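바란 2호 셀 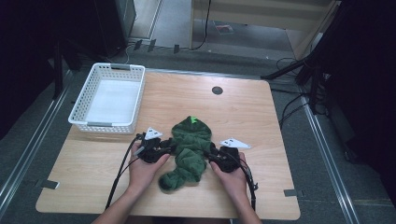
바란 2호 셀에서 손 그리퍼 한 쌍으로 초록색 천을 집은 모습. 왼쪽 뒤는 흰색 바구니.

바란 2호 셀은 킨드소프(Kindthorpe) 작업실에 있는 천 다루기용 수작업 그리퍼 셀이다. 영문 표기는 Baran Cell 2인데 우리끼리는 그냥 "2호"라고 부른다. 탁자 하나, 렌도(Rendo) 손 그리퍼 한 쌍, 바구니, 그리고 케이블 잔뜩. 나는 이 셀을 처음 조립할 때부터 붙어 있었고 지금도 정비를 맡고 있어서 이 문서도 거의 내가 썼다. 말투가 백과사전답지 않다는 지적은 이미 여러 번 받았는데, 고치려다가 포기했다(고치면 재미가 없더라고요).

목차
1. 개요
2. 구성
3. 설치
4. 영점 맞추기
5. 일상 점검
6. 고장과 수리
7. 소모품
8. 1호 셀과의 차이
9. 같이 보기

1. 개요

사람이 양손에 그리퍼를 하나씩 쥐고 천을 집고, 펴고, 접고, 바구니에 담는다. 그동안 그리퍼의 위치와 턱이 벌어진 정도가 기록된다. 로봇 팔이 직접 움직이는 셀을 기대하고 온 분들은 탁자 앞에서 잠깐 두리번거리는데, 2호에는 팔이 없다. 팔 쪽은 따로 있는 재생 셀에서 돌리고 2호는 동작을 모으는 일만 한다.

지금까지 기록으로 남은 동작은 2,826건이고 그중 검수를 통과한 것이 2,355건이다. 나머지는 버린 건 아니고 따로 모아 뒀다. 대부분 마커가 가려졌거나 중간에 케이블이 걸린 경우인데, 정비하는 입장에서는 이쪽이 훨씬 쓸모 있다. 나는 고장 원인을 찾을 때 통과 못 한 것부터 열어 본다.

수건류를 주로 쓰게 된 데는 별 대단한 사연이 없다. 셔츠도 해 봤고 앞치마도 해 봤는데, 단추랑 끈이 턱 사이에 끼면 그날 오후가 통째로 날아간다. 보풀이 있는 도톰한 천은 잡는 맛도 있고 턱이 미끄러지는지 금방 티가 난다. 대신 보풀이 빠진다. 이 보풀 이야기는 뒤에서 지겹도록 나온다.

2. 구성

탁자
밝은 나무 상판이고 모서리가 둥글다. 뒤쪽에 케이블용 검은 구멍이 하나 나 있다. 처음에는 그리퍼 선을 전부 그 구멍으로 뺄 생각이었는데 막상 해 보니 선이 탁자를 가로질러서 천 밑으로 자꾸 들어갔다. 그래서 그리퍼 선은 작업자 쪽, 그러니까 앞 가장자리로 넘긴다. 팔꿈치에 닿는 게 싫다는 사람도 있지만 며칠 하면 다들 적응한다.

클립
상판 가장자리를 무는 작은 회색 금속 클립. 작고 볼품없어도 이 셀에서 내가 제일 아끼는 부품이다! 상판이 조금이라도 밀리면 기록해 둔 작업 높이와 방향이 다 틀어진다.

그리퍼
검은색 렌도 손 그리퍼 두 개. 권총 손잡이처럼 생긴 손잡이를 감아쥐고 쓴다. 왼손용과 오른손용은 겉보기에 같은 물건이지만 서로 바꿔 끼우면 안 된다. 보정값이 본체별로 저장되어 있어서 그렇다. 바꿔 쥐고 한참을 작업한 적이 두 번 있고 두 번 다 나였다.

마커판
그리퍼 위에 얹힌 흰색 삼각형 판으로, 작은 점이 찍혀 있다. 위치 추적은 이 점을 보고 한다. 판은 얇고 점은 잘 긁힌다. 손톱으로 긁지 말 것.

바구니
흰색 플라스틱, 옆면이 격자다. 작업물을 담는 자리이기도 하고 동작의 끝 지점이기도 하다. 정해진 자리는 작업자가 볼 때 왼쪽 뒤.

바닥과 주변
바닥은 회색 카펫이고 탁자 양옆으로 금속 레일이 지나간다. 걸려 넘어지기 딱 좋은 위치라서 처음 온 사람에게는 그리퍼보다 레일부터 알려 준다. 삼각대형 스탠드도 다리가 꽤 벌어지니 발밑을 봐야 한다. 검은 커튼은 반사광 때문에 친 것이고, 걷어도 되느냐고 물어보는 분이 많은데 안 된다.

3. 설치

셀을 완전히 해체했다가 다시 세우는 일은 드물다. 그래도 카펫 청소 때문에 한 번, 콘센트 공사 때문에 한 번 해 봤으니 순서를 적어 둔다.

먼저 탁자를 레일 사이에 놓고 네 귀퉁이의 흔들림을 본다. 카펫 위라 처음 놓았을 때는 멀쩡하다가 하룻밤 자고 오면 한쪽이 꺼져 있다. 나는 그래서 전날 저녁에 탁자만 놓고 퇴근하고, 수평은 다음 날 아침에 잡는다. 급하다고 당일에 다 하면 다음 날 또 하게 된다.

그다음 상판을 클립으로 문다. 한쪽을 끝까지 조인 다음 반대쪽을 조이면 상판이 비스듬하게 당겨진다. 양쪽을 번갈아 조금씩 조이는 게 맞고, 다 조인 뒤에 손바닥으로 상판을 앞뒤로 밀어 본다. 소리가 나면 다시.

스탠드를 세우고 케이블을 건다. 스탠드 쪽 케이블은 예쁘게 묶고 싶은 유혹이 엄청난데(나도 정리 좋아한다), 짧게 꽉 묶으면 나중에 하나만 빼야 할 때 전부 풀어야 한다. 느슨하게 고리를 지어 걸어 두는 편을 권한다. 보기 싫으면 커튼 쪽을 안 보면 된다.

그리퍼는 마지막에 연결한다. 왼쪽을 먼저 꽂고 인식되는 것을 확인한 뒤 오른쪽을 꽂는다. 동시에 꽂으면 프로그램이 좌우를 뒤집어 잡는 일이 있다. 렌도 쪽 문서에는 꽂는 순서 얘기가 따로 없어서 이걸 알아내는 데 반나절 걸렸다.

4. 영점 맞추기

영점은 하루에 한 번, 아침 9시 전에 맞춘다. 시간에 특별한 의미는 없고 그때가 조용하다. 절차는 이렇다.

두 그리퍼를 탁자 위 기준 자리에 내려놓는다. 마커판이 위를 향하게 하고 손을 뗀다. 화면에 좌우 값이 다 뜨면 턱을 완전히 열어서 한 번, 완전히 닫아서 한 번 저장한다. 벌어짐 센서의 열림 값과 닫힘 값 차이가 344로 나오면 정상이다. 단위는 센서가 내보내는 원래 숫자 그대로라서 밀리미터가 아니다. 여기서 헷갈리는 사람이 정말 많다.

차이가 344보다 작게 나오면 십중팔구 턱 안쪽에 보풀이 낀 것이다. 닫았는데 끝까지 안 닫힌 상태라는 뜻이니까. 숫자를 소프트웨어로 억지로 맞추지 말고 턱을 열어서 들여다보자. 반대로 크게 나오면 패드가 빠졌거나 닳았다.

영점을 맞춘 다음에는 천 한 장을 두 그리퍼로 잡고 살짝 당겨 본다. 이건 공식 절차에는 없고 내 습관이다. 숫자가 다 맞아도 한쪽 턱이 유난히 헐겁게 느껴지는 날이 있는데, 그런 날은 오후에 꼭 뭐가 풀린다. 손 감각을 너무 믿는다고 뭐라 하는 동료도 있지만 당겨 보는 데 몇 초나 걸린다고.

5. 일상 점검

매일 하는 일
- 턱 안쪽 보풀 제거. 부드러운 솔로 안에서 바깥으로.
- 마커판 닦기. 마른 극세사 천만 쓴다.
- 클립 조임 확인.
- 그리퍼 케이블이 손잡이에서 나오는 부분을 손가락으로 훑어 보기.
- 바구니 제자리.

바구니는 별것 아닌 것 같지만 의외로 문제를 많이 일으켰다. 작업자마다 자기 편한 쪽으로 조금씩 당겨 놓는데, 저녁쯤 되면 바구니가 한 뼘은 옮겨가 있다. 상판에 테이프로 표시를 해 두면 되지 않느냐고들 하는데, 테이프 가장자리에 천이 걸려서 떼어 버렸다. 지금은 탁자 모서리에 자를 대서 맞춘다.

주마다 하는 일
마커판 고정 나사를 확인하고, 그리퍼 손잡이를 알코올 솜으로 닦는다. 손에 땀이 많은 사람이 쓴 주에는 더 자주 닦아도 된다. 알코올이 마커판에 튀면 점이 번지니까 손잡이를 닦을 때는 판을 종이로 덮는다. 2월에 이걸 빼먹고 판 하나를 통째로 버렸다. 아까워서 아직도 서랍에 있다.

천도 점검 대상이다. 너무 많이 쓴 천은 보풀이 눌려서 미끄럽고, 새 천은 보풀이 너무 빠진다. 새 천은 두 번 빨아서 투입하고, 섬유유연제는 넣지 않는다. 라벨은 자르지 않고 그냥 둔다. 라벨을 보고 위아래를 잡는 작업자가 많아서 잘랐다가 원성을 들었다.

6. 고장과 수리

6.1 턱이 끝까지 안 닫힘
가장 흔하다. 위에서 말한 보풀이 원인이고, 솔로 안 되면 턱 덮개를 연다. 나사는 네 개, 그중 안쪽 두 개가 짧다. 긴 나사를 안쪽에 넣으면 들어가기는 들어가는데 링크를 눌러서 턱이 뻑뻑해진다. 나는 종이에 나사 자리를 그려 놓고 그 위에 올려 둔다. 안쪽 홈에 실처럼 꼬인 보풀이 감겨 있으면 핀셋으로 천천히 뺀다. 압축 공기는 쓰지 말 것! 보풀이 센서 쪽으로 들어가면 일이 세 배가 된다.

6.2 위치가 갑자기 튐
마커판이 기울었거나 점이 가려진 경우다. 판을 손으로 살짝 흔들어서 덜컥거리면 나사를 조인다. 단단한데도 튄다면 작업자의 자세를 본다. 손목을 안쪽으로 많이 꺾는 사람은 판이 자기 팔뚝 쪽으로 돌아가면서 점이 가려진다. 고장 신고를 받고 갔는데 고칠 게 없고 의자 높이만 바꿔 준 적도 있다.

6.3 한쪽 그리퍼가 끊김
케이블이다. 선이 탁자 앞 가장자리로 넘어가기 때문에 꺾이는 자리가 늘 같고, 거기서 속선이 상한다. 겉은 멀쩡해 보여도 그 부분을 쥐고 살살 구부리면 화면에서 연결이 깜빡인다. 응급으로는 꺾이는 위치를 손가락 두 마디쯤 옮기면 그날은 버틴다. 다음 날까지 버틸 거라고는 기대하지 말고 교체하자.

교체할 때는 전원을 내리고, 손잡이 뒤쪽 고정구를 풀고, 커넥터를 똑바로 뺀다. 비틀면 핀이 휜다. 새 케이블을 끼운 뒤에는 반드시 영점을 다시 맞춘다. 케이블만 바꿨는데 왜 영점이냐고 물으면 나도 정확한 이유는 모르겠다. 안 하면 값이 조금씩 다르게 나온다. 원인을 아시는 분은 토론 문서에 남겨 주시면 감사하겠습니다.

6.4 상판이 밀림
클립 안쪽의 고무가 닳으면 아무리 조여도 밀린다. 고무를 갈면 끝. 예전에 고무가 없어서 두꺼운 종이를 접어 끼운 적이 있는데 이틀 갔다. 생각보다 오래 갔다.

6.5 좌우가 뒤바뀜
3번 항목의 꽂는 순서를 볼 것. 이미 뒤바뀐 채로 기록했다면 지우지 말고 표시만 해 둔다. 나중에 일괄로 뒤집을 수 있다. 예전에 이걸 모르고 오전 작업분을 다 지운 일이 있어서 굵게 강조하고 싶은데 이 문서는 굵은 글씨가 안 된다.

7. 소모품

턱 패드: 기록 165건마다 뒤집고, 양면을 다 쓰면 교체. 원래는 눈으로 보고 갈았는데 사람마다 기준이 달라서 건수로 정했다. 165라는 숫자는 제일 빨리 닳은 패드를 기준으로 잡은 것이라 꽤 보수적이다.

그리퍼 케이블: 예비로 두 줄을 항상 둔다. 하나를 쓰면 그날 바로 주문한다.

마커판: 예비 한 쌍. 낱장으로 바꾸지 않고 좌우를 같이 바꾼다.

클립 고무: 철물점에서 파는 얇은 고무판을 잘라 쓴다. 전용 부품은 없다.

솔: 화장용 브러시가 제일 좋았다. 공구용 솔은 너무 뻣뻣하다.

8. 1호 셀과의 차이

바란 1호는 상판이 더 좁고 그리퍼 선을 위에서 늘어뜨리는 방식이었다. 선이 꺾이는 문제는 1호가 확실히 적다. 다만 천을 높이 들어 올리면 선이 천에 감기는 바람에 큰 수건은 거의 못 했다. 1호 패드는 2호와 호환되지만 마커판은 구멍 위치가 달라서 안 맞는다. 억지로 끼운 흔적이 있는 판을 창고에서 본 적이 있다. 누가 했는지는 묻지 않겠다.

현재 1호는 쉬고 있고 클립 몇 개는 2호로 옮겨 왔다. 1호를 다시 세우자는 얘기가 가끔 나오는데 그러려면 클립부터 새로 사야 한다.

9. 같이 보기

바란 재생 셀
렌도 손 그리퍼 (턱 분해 순서)
킨드소프 작업실 케이블 표
천 세탁 기준

이 문서에서 고쳐야 할 부분
- 6.3의 영점 관련 설명이 불충분함
- 턱 덮개 나사 규격 누락 (다음에 열 때 재서 적겠습니다)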